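3.2 Where people keep their recipes

I went into this part of the study expecting cookbooks. Of the 202 households we visited in Privville, though, only 43 cooked from a printed book in a normal week. Everybody else had scraps – envelopes, phone notes, a card taped inside a cupboard door. Amber Hermans and I did the home visits together, and we asked each person to cook one dish they'd learned from a relative (we ate very well in January!).
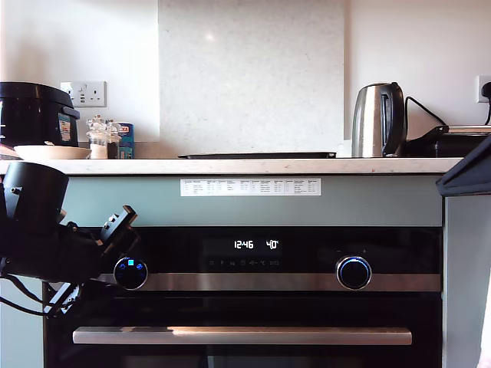
Figure 4. Built-in oven in a kitchen with pale green cabinets.

What surprised me most was how little the scraps said. Plenty of them gave ingredients and no amounts at all, and the cook filled in the rest out loud while stirring. Tadeo Quezada coded those spoken parts separately, and I've kept his labels in the tables. We ended up with 991 spoken instructions, and a lot of them were about smell or sound – "until it stops hissing" was a favorite. I come back to these in Section 4, where I compare them with the written cards.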